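Robot teaching by demonstration

Robot teaching by demonstration, also called programming by demonstration or simply teaching, is a way of giving a robot a task by moving it through that task instead of writing out each motion as code. A person either takes hold of the arm and guides it, or drives it from a distance with a controller. The system records the motion and any sensor signals that go with it. The recording is then played back as it stands, edited into a program, or used with many others to train a control model.

The term covers a wide range of practice. At one end is the teach pendant of the factory floor, with which an operator stores a short list of positions. At the other is the collection of long runs of two-armed work, with camera images and joint readings saved together many times a second. The methods differ mainly in how the person's movement reaches the robot.

Contents
1 Methods
2 Equipment
3 Recording procedure
4 Use of the recordings
5 Example task: packing a small carton
6 Limitations
7 See also

Methods

Teaching by hand

In teaching by hand, or kinesthetic teaching, the operator grips the arm near the wrist and pushes it along the desired path. The controller cancels the weight of the arm so that it moves with little effort. Joint angles are logged directly from the arm, and no conversion between two sets of joints is needed.

The method suits single arms and slow work. It is less suitable where two arms must move at once, as one person can seldom guide both wrists and work both grippers. The operator's hands and body also enter the camera views, and images recorded this way differ from what the robot will see when it runs alone. Some groups deal with this by guiding the arm once for the motion and replaying it for the images.

Teaching by remote control

In remote control, or teleoperation, the operator moves an input device and the robot follows. Three types of device are common:

Leader arms. A small, light arm with the same joint layout as the working arm. Each joint of the follower copies the matching joint of the leader.
Hand-held controllers. The position of each controller in space is tracked and turned into a wrist position. The robot's software works out the joint angles.
Gloves and hand tracking. Finger motion is measured and mapped to the fingers of the gripper. With a two-finger gripper, most of the detail is discarded.

Leader arms give the operator a sense of the robot's reach and joint limits. Hand-held controllers are cheaper and can be used with arms of different makes, but the operator may ask for a wrist position that the arm cannot take up. The usual response is to hold the arm at its last valid position until the request comes back into range.

Equipment

A station for two-armed work normally has a pair of arms, a gripper on each, a table within reach of both, and several cameras. One camera looks down on the table from a position similar to that of a human head. Others are mounted at the wrists, where they show the object between the fingers at close range.
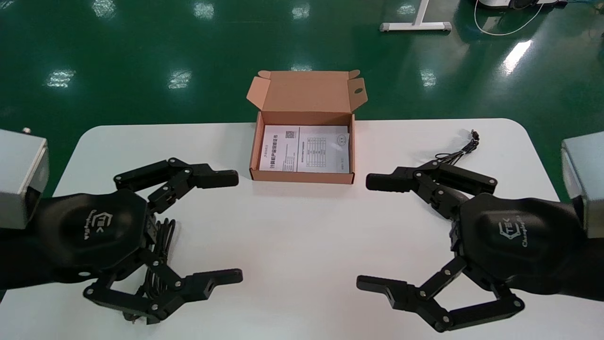 The starting layout is part of the task definition. It states which objects are present, where each may lie, and which way a container must face. A layout that never changes gives clean recordings but a model that fails when an object has moved by the width of a finger. For this reason the written procedure sets limits within which positions are to be varied, and the operator or a helper resets the table between runs.

Grippers with jointed fingers close around an object along a curved path, and the fingertips may rise or drop as they close. Operators new to a given gripper tend to misjudge this. Parallel grippers, whose jaws slide in a straight line, are easier to learn but open less widely for their size.

Delay between the input device and the arm should be short and, above all, steady. An operator can adapt to a fixed delay of 200 milliseconds by slowing down. A delay that varies leads to overshoot and repeated correction, and both are stored in the recording.

Recording procedure

A single run through a task is called an episode. It begins with the arms in a set starting pose and ends when the task is complete or given up. The following are commonly stored:

– joint angles of each arm
– gripper opening
– the command sent by the input device
– images from each camera
– a time stamp for every reading
– a label giving the task and the result

The command and the measured joint angle are kept separately. When a gripper is closed on a solid object, the commanded opening goes on falling after the fingers have stopped, and the difference between the two is a rough sign of grip force. If only the measured value is kept, the model learns to close the fingers as far as the object and no further, and the object slips.

All clocks must agree. Cameras often deliver their images later than the joint sensors deliver their readings, and the lag has to be measured and removed. A common check is to tap the table with a fingertip and compare the moment of contact in each stream.

Episodes are reviewed after recording. Those with dropped frames, long pauses or an unplanned touch by a person are removed or marked. Practice differs on failed attempts. The Mavov format, a file layout used for two-armed recordings, keeps them with a result code so that they can be filtered out later. Other formats omit them.

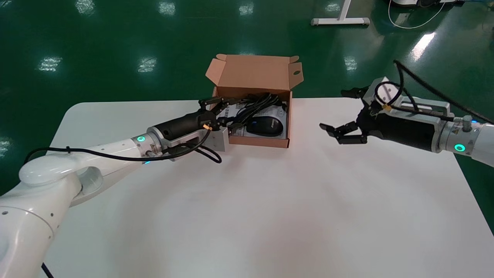
Should the operator correct a mistake during an episode or start over?
Corrections are generally kept, provided they are made with the robot and the task is then finished. A model trained only on smooth runs has no record of how to recover from a poor grasp. Runs in which a person reaches in and moves an object are discarded.

The length of an episode depends on the task. Picking up and placing one rigid object is short. Work with cables, cloth or bags takes longer, and the spread between a fast and a slow run is wider.

Use of the recordings

Direct playback

The simplest use is to repeat the recorded path. It works where every part arrives in the same place, as on a fixture. There is no response to change, and a shifted part is missed or struck.

Edited playback

The path is reduced to a small number of points, which are then adjusted by hand or tied to a camera measurement. Welding, gluing and machine loading are often set up in this way. The operator can read and change the result.

Imitation learning

A model is trained to produce the next movement from the current images and joint readings. It needs many episodes, and the quality of the set depends on variety as well as number. In the packing trials at Brorkville, a first set of 200 episodes was recorded with the carton in one fixed position. A second set of 800 used varied positions for the carton and its contents, and it replaced the first for all later training.

Many models predict a short series of movements at a time instead of a single step. This reduces the effect of pauses in the recordings, which otherwise teach the robot to stop and remain stopped.

Example task: packing a small carton

Packing a carton is widely used as a test of two-armed teaching. It combines rigid and flexible items and calls for both placing and closing. In the Zaneck procedure the task is divided into stages, each with its own label:

1. Grasp the item from the table.
2. Carry it over the open side of the carton.
3. Lower and release it.
4. Press down anything that stands above the walls.
5. Fold in the side flaps and close the lid.

Flexible items are the main source of difficulty. A coiled cable has no fixed shape, and its outline changes each time it is gripped. A grasp near the middle of the bundle holds more of the strands, while a grasp at one end leaves the rest to trail across the wall of the carton. Stiff plugs add weight at the end of the cord and can swing during the carry. Operators are therefore told to lift, wait for the swing to die down, and then move sideways.
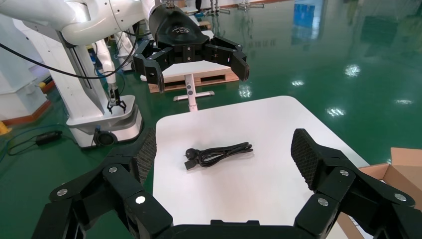 Coiled power cord on the table, seen from a wrist camera between the gripper pads.

The wrist view is of most use in the first stage, where the head view may be blocked by the gripper itself. During the third stage the position is often reversed: the held item fills the wrist image, and the walls of the carton are better judged from above. Models trained with both views are able to draw on either, although the balance between them is not set by the operator and is hard to inspect.

The Motaung variant of the task has 2 cameras on each wrist, one on either side of the gripper. It lowers the number of moments in which the item is hidden, at the cost of more data and a bulkier wrist that can catch on an upright lid.

Scoring is by stage. An episode in which the cord is placed but the lid fails to close counts as complete to the fourth stage. This gives more information than a single pass or fail mark, particularly early in training.

Limitations

The robot can be taught only what the operator is able to do through it. Most low-cost input devices return no sense of touch, and tasks that people carry out by feel, such as seating a connector, are slow and uneven when driven by sight alone. Force feedback helps but adds cost and can become unstable when the delay is long.

Operators differ in style. One may always lead with the left arm and another with the right, and a model trained on both can waver between them. Written procedures reduce this by fixing the order of the hands, but a procedure that fixes too much removes useful variety.

Recording is also tiring. Holding a pair of controllers in the air for a long period leads to drift in posture and slower work, so sessions are kept short and operators alternate. Safety rules apply as for any powered arm: speed is limited, people stay outside the reach of the arms while they are live, and a stop control is kept within reach of the operator.

A set recorded on one robot does not transfer freely to another. Differences in arm length, finger shape and camera position all matter, and changing only the gripper may require new episodes.

See also

Teach pendant
Teleoperation
Imitation learning
Robot end effector
Hand–eye calibration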